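Plovley / Finishes / Window and door frames
Tags: dataset, color matching, window frames, foils

# Plovley Frame Finishes

A free table of 435 window and door frame finishes, with the color of each one measured in daylight and again under a warm indoor bulb. If you've ever ordered a sill trim in "anthracite" and had it show up next to an "anthracite" frame two shades off, you know why I got hooked on this!

Maintained by Declan Treloar. Last full update: 21/07/2020

## What's in it

- `finishes.csv`: one row per finish
- `pairs.csv`: inside/outside combinations for dual color frames
- `trims.csv`: which sills, beads and handles go with which finish

Each finish row has a name, a maker, a base (solid color or foil), a texture code, a gloss reading and 2 sets of color values. The texture codes run from 1 (dead smooth) to 8 (deep woodgrain), and I love that they let you sort all the oaks in one go. There are so many oaks.

## Where the samples came from

The bulk are offcuts from the Botaretti and Stastis ranges, plus a small batch of painted timber from the Lâm workshop (gorgeous greens, please go look at them). Every piece was wiped down, left overnight and read in 11 spots. The row holds the middle value, and the spread is in the `spread` column.

## Known problems

Foils with a strong grain give a wide spread, so treat a single color value for those with care. The Lâm greens have no gloss reading yet. Two Stastis creams share a name but are different colors, and I've kept both with a suffix.

## Loading it

Any spreadsheet will open the files. They're plain UTF-8, comma separated, with a header row. If the "â" in Lâm looks like garbage, set the encoding by hand on import.
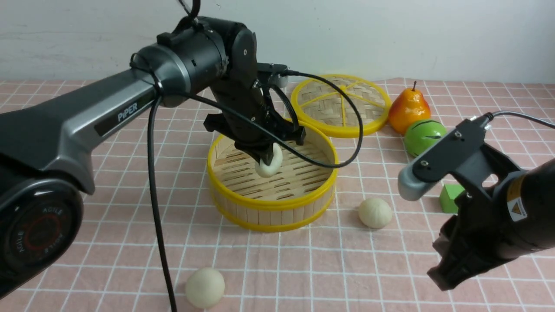
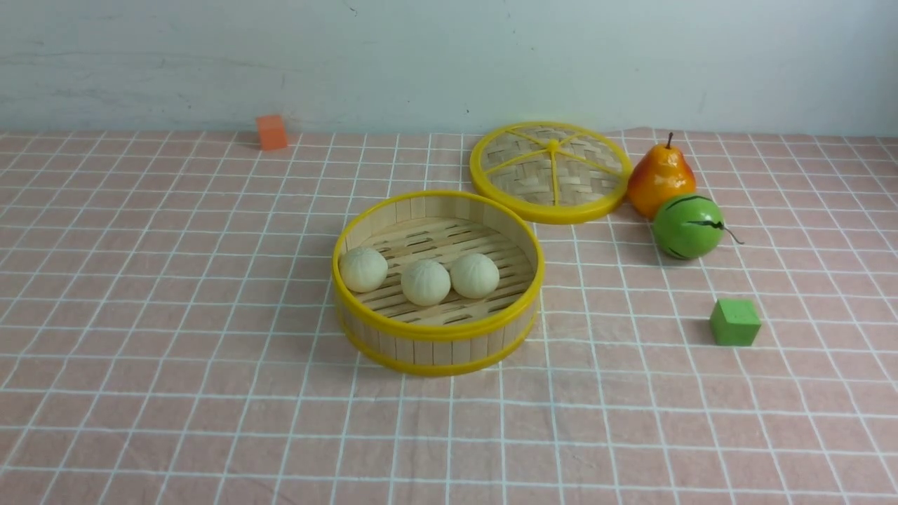
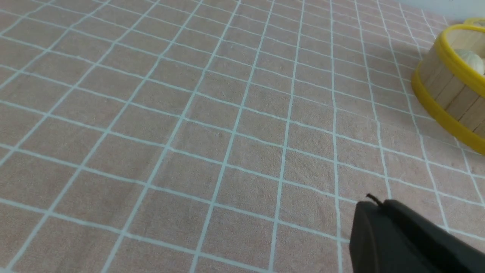 Pink and white squares, bamboo in the first two.

## Adding a finish

Yes please! Open a pull request with the new row and say what you measured it with. Half-filled rows are fine, just leave the blanks blank and don't guess at the gloss. White frames are very welcome too, they vary far more than people expect and I only have a handful of the warmer ones so far.

8 comments | 11 shares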